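Horner Street bathroom diaries
February 2019

1/ We have lived in the Horner Street flat long enough to have opinions about the bathroom sink. I have 12 of them. Settle in.

2/ The sink is white. The vanity is white. Whoever chose this had either no hair or a great deal of faith in other people.

3/ White ceramic is sold to you as "fresh". What you're buying is a display case. Every speck in the postcode turns up to be exhibited.

4/ I own a proper bathroom cloth. Two, if you count the grey one, and I'm starting to think I have to.

5/ My current system is to leave the cloth on the rim so I'll remember to wipe the rim. You can guess how that's going.

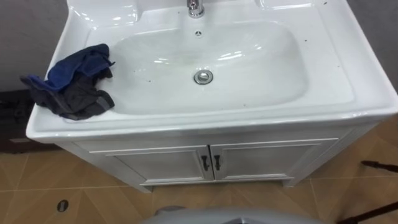 Page 2 of 4

6/ Blue on top, charcoal underneath, specks on the right where they've always been happiest. The cloth has one job and has chosen to lie down near it.

7/ A few specks over by the cloth as well, which I take personally.

8/ Somebody is going to reply "just wipe it after every use". I've met people who do this. They also decant their cereal.

9/ For the record, the specks in this house are a blend. Beard trimmings, mascara crumbs, whatever falls out of the ceiling fan. I've stopped asking for a breakdown.

10/ What I've learned about dark bits on a glossy sink: do NOT start with a wet cloth. You'll just move them. I spent most of May pushing the same forty hairs from the left side to the right side and calling it housework.

11/ Dry first. Dry cloth, or a bit of loo paper if you've no pride left. Sweep from the back ledges forward, because the ledges are where everything goes to retire. Then bin it. Don't rinse it. I'll get to why.

12/ Then damp cloth, warm water, one small squirt of dish soap. I bought the Tidska ceramic spray once. Smelled like a dentist's holiday house. The dish soap did the same job and was already in the kitchen.

13/ Then dry it again. Yes, again. We have hard water and it leaves little white rings, and on chrome they look like something's been licking the tap.

14/ The overflow hole. Go on, have a look in yours. Now you're part of this too. Old toothbrush, bit of bicarb, don't breathe through your nose.

15/ The pop-up plug comes out on ours with a twist and a pull. What comes out after it I'll leave to your imagination, although yours probably isn't up to it.

16/ And that's why you don't rinse the hair down. We had a plumber from Yoon's out last winter. He charged $121 to remove something he described only as "a decent one".

17/ He seemed almost proud of it. I felt like I should have named it. 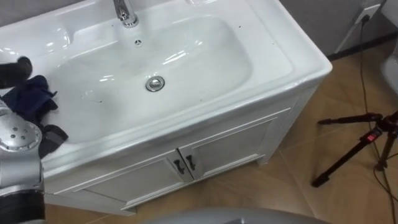 Does vinegar hurt a chrome plug?
Left sitting on it for long enough, it can dull the finish. Wipe it on diluted, give it a minute at most, rinse well and dry it off.

18/ I get asked that one a lot, mostly by my mother, who soaks everything in vinegar and will not be reached.

19/ A word on the cupboard doors. Moulded panels. Very handsome, and every one of those grooves is a shelf for dust. Dry paintbrush, top to bottom, before you mop. If you mop first you'll be mopping twice, and I say this as a frequent twice-mopper.

20/ The handles are small and dark and show nothing, and are therefore my favourite part of the room.

21/ I did look at replacing the lot. Steltus will do you a vanity in a nice speckled stone colour, pre-dirtied at the factory as far as I can tell, for up to $2,917 before anybody's connected a pipe.

22/ For that money I'd expect it to wipe itself and ask how my day was.

23/ So we're keeping the white one. Whoever used it last does the dry wipe, that's the new rule, and there's been a full and frank silence about it at our end of the hallway.

24/ The cloths are going in a hot wash tonight. Separately, as I don't trust that blue.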